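The washing-up test

Wednesday, August 29, 2018

Every summer my inbox fills with people telling me the home robot has arrived. This year it was a brochure from a firm called Tallmont, forwarded by my brother-in-law with the single word "Finally?" in the subject line. I've been writing this blog long enough to have been promised a finally most years, and I still scrape my own pans.

I have a simple test. Would I leave it alone in my kitchen while I went to the shop? I'd leave my eldest, just about. I'd leave the dishwasher, which has no arms and has given me very little trouble. I have yet to see the robot I'd leave.

Clearing up is harder than it sounds, and I don't think the people who write the brochures do much of it. Think about what's on your worktop after tea. Something soft that will squash, something slippery, something half buried under something else, and a bowl that slides if you lean on it. You sort that lot out while listening to the radio. A machine has to work out where one thing stops and the next one starts, and then decide how hard to squeeze.

Give it a shiny yellow banana shape in a red bowl, with lumps of dough packed in behind it, and you've set it a proper problem. Two black fingers have hold of one end of the yellow thing, and I'll grant them that. Holding is a start. My worry is always the next bit, lifting it clear without dragging the neighbours along, and then knowing where it's meant to go.

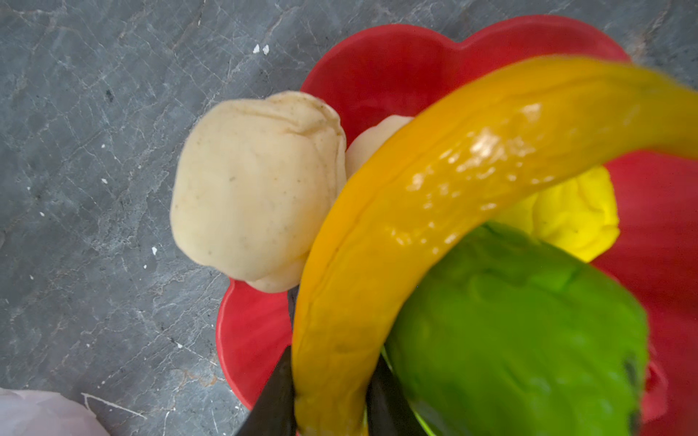
What about the factories?

This is where somebody always writes in. Last December it was a reader called Sandro Dal Bello, who works in packing and told me I was being unfair. His place has machines from Skokimon that put jars into trays all night long, and he says they hardly ever drop one. I believe him. But the jars are all the same jar. They come down the line the same way up, the same distance apart, and if one falls over a bell rings and a person walks across to stand it up again.

I asked him whether the machine could pack his lunch. He took it in good part and said no, and that on some days it struggled with a wet label.

So when Tallmont's brochure says its arm managed 843 pick-ups out of 1,000, I want to know what was being picked up, and who tidied away the other ones. If I put away my crockery with that sort of record I'd be eating off paper plates by the weekend. Ugwu, the other name people keep sending me, gives no figures at all, only a film with nice piano music and a very clean sink.

I'm not against any of it. I'd love to come home to a wiped worktop, and my mother, whose hands are bad now, would love it a good deal more. She can't open the flour bin some mornings. If one of these firms makes something that will do that for her, slowly and every time, I'll eat my words and put the receipt up here for you all to see.

Until then I'm keeping my money. The brochure has gone in the recycling, and I've told my brother-in-law to ask me again in 5 years.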